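Stop marking the demo

Every year same thing. Demo night, parents in, robot picks up the thing, everybody claps, five out of five. Robot drops the thing, silence, kid goes red. I've sat through 41 of these now and I think we're grading the wrong five minutes.

The Sutcliffe club spent all of June on one grip. One. Getting the fingers to close on a container with a lid and hold it upright. Four students, a shared logbook, something like a program by the end. Ifeoma Wike's entry for the second week just says "closed too early again, changed the wait, lunch". Thats the best engineering writing I read all term. Worth zero marks under the Mitard rubric, which gives 200 points for the final run and nothing for the log.

So what do they learn? Pick the easy object. Rehearse it to death. Never touch the settings the day before. Fine habits for a magic show.

I'd flip it. Most of the marks for the logbook, a few for the run, and let them choose an awkward object without being punished for it. Yes it's more reading for the judges. Read faster. 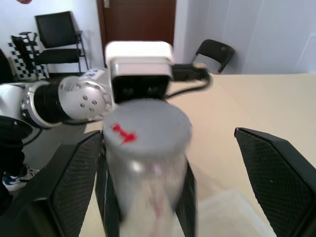 Ifeanyi Osagie | Opinion | July 2020

A lidded container between two black fingers, second arm behind it. Looks like nothing much. But somebody had to decide where those pads go and how hard they squeeze, and somebody should be asking them about it before the clapping starts. Sendarar entries open soon and the organisers say the rubric is up for comment. So comment. I have, twice, and my colour-coded version is definately too long.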